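How to Budget for Hand-Held Grippers Before You Order

Posted June 10, 2018 by Glenys Sheehan
Filed under: Planning and purchasing

If you are buying hand-held grippers for household work, the price on the quote is the easy part. I have put together three equipment budgets for the Laing kitchen project in Lillville, and each time the trouble came from lines I had left out. The steps below are the ones I now follow, in the order I follow them.

Step 1. Write the task list first

Do this before you open a catalogue. List every job the grippers will be used for, in plain words: pick up a cushion, clear wrappers off a table, put scraps in a basin. Next to each job, write the thickest thing the jaws have to close on and the thinnest. Suppliers will quote a maximum opening, but for soft goods the opening matters less than you would think. A thick cushion can be taken by a pinch of its cover, so a mid-sized jaw may be all you need.

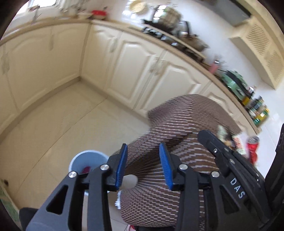
Trirnia's sales desk wrote back that they would still quote the wide jaw for anyone handling bedding, as a doona folded twice is a different job from a seat cushion. Fair enough. If bedding is on your list, ask for both prices and keep the wide jaw as a separate line.

Step 2. Decide how many units

Count hands, not people. One person working two-handed needs two grippers, and a pair that matches is easier to train on than two different models. Then add spares. For our September order we needed six grippers in use at any one time and bought 11. That sounded high to the people signing for it, but the extra units covered one pair out for service, one pair on charge and a single body to strip for parts.

If your budget will not stretch to that, buy one spare pair and put the rest of the money into pads and pins.

Step 3. Cost the parts that wear

Ask each supplier for a parts list with prices, and do not sign until you have it. The lines to look for are:

Finger pads, priced per pair
Pivot pins or screws
Jaws, left and right if they are sold separately
Handle or grip section
Cables and chargers, if your model uses them

Pads are the one you will reorder most. Ribbed pads hold a slick wrapper well but they collect crumbs and grease in the grooves, so allow for cleaning supplies too. We set aside $400 for pads in the first year and kept it as its own line, so that it could not be spent on something else.

Check how the pads come off. Grurkia quoted us a cheaper gripper with glued pads, and once we added the labour for replacing them the saving was gone.

Step 4. Plan the room

You can hire a kitchen, borrow one or build one. A real kitchen is nearly always cheaper than a mock-up, and it comes with the clutter you want to test against. Budget for the hours, the cleaning and a box of everyday items: packets, drink cans, plastic bags, food scraps. These are cheap, but somebody has to buy them and somebody has to throw them out.

Work at two heights at least. Table work and floor work tire people in different ways, and you should pay for breaks in both. 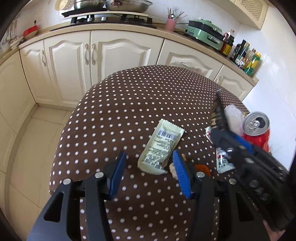

Step 5. Allow for floor work

Put floor jobs on a separate sheet. They run slower than table jobs, and the people doing them need kneeling pads and loose clothes they can bend in. I had none of this in my first budget and had to move money from freight to cover it. Low jobs also need room around the worker, so measure the clear floor between the cabinets before you book a kitchen.
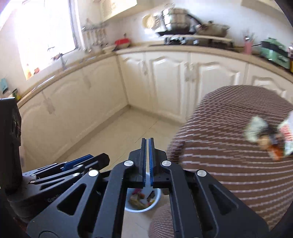
Containers are a small cost that gets forgotten. Buy more than you think you need, in a few sizes, and favour light colours for sorting scraps. A pale basin like the one on the floor by the cabinets makes it easier to see what has gone in, down to a small yellow and red fragment, and a wide round rim gives the jaws space to let go. Dark tubs cost the same and are harder to check at the end of a shift.

Step 6. Put the quote together

Use one sheet with these headings: units, spares, wear parts, room, consumables, labour, freight, tax. Fill in every line, even if the figure is zero. Ask for freight in writing - ours changed between the quote and the invoice - and ask how long the price holds.

Keep a copy of the task list from Step 1 with the sheet. When a supplier offers a different model, go back to the list and check each job against it before you change the order.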